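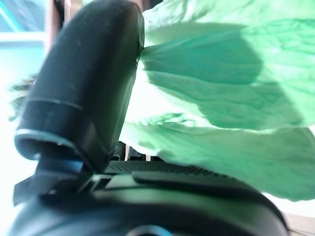
What does Garnonside do?

Garnonside tests soil and irrigation water for vegetable growers and advises them on what to apply, how much and when.

The company began as a two-bench laboratory on Evance Road and now handles 2,000 samples a year from 67 farms. Standard soil panels cover pH, organic matter, nitrate, phosphorus, potassium, calcium, magnesium and boron. Water panels add sodium, chloride, bicarbonate and electrical conductivity. Particle size analysis is available on request.

Samples are logged on arrival, air-dried, ground and sieved to 2 mm before extraction. A duplicate and a reference soil are run with every batch of 30. Results outside the control limits are repeated before release.

Reports are issued through Vundance, our client portal, which holds earlier results for each field. Recommendations are given in pounds per acre and are specific to the crop named on the submission form.

Our field office in Matei lends soil probes to clients. Spring sampling bookings open in April. Bags and forms are supplied at no charge.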